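4.2 Does the planner use the second arm?
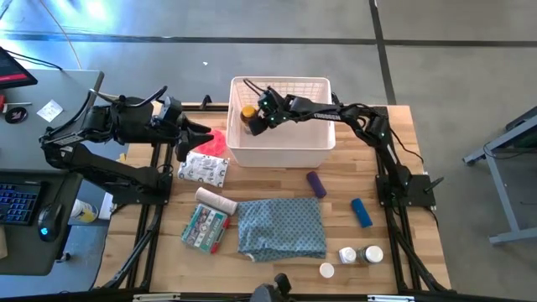 Figure 3. Workspace during a bin trial.

Goltum claims to split work between the arms, and we doubt the claim. Over 18 trials its scheduler gave both arms a goal at once in only 5. The usual pattern is the one in Figure 3, with the right gripper in the bin at a capped bottle and the left one open and empty beside it. Kam-wah Wu's replay of the logs gave the same count. A one-arm baseline should be run before any speedup is credited to coordination.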